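Mellov to Equip Cedside Assembly Hall with Robot Arms

Cedside, 2019-11-18 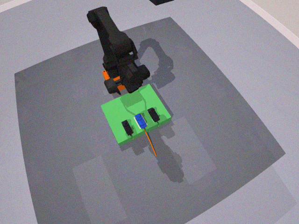

Simulated work cell with robot arm and green block. Rendering: Mellov

Mellov has approved the purchase of seven robot arms for its Cedside site. Suren will supply the equipment under order 2311, with delivery set for March. Three cells will be installed first – the others follow once staff training is complete.

"Simulation let us settle the layout before we committed the budget," said Pankaj Dhillon, head of purchasing.

Press contact: Trilok Sisodia, Mellov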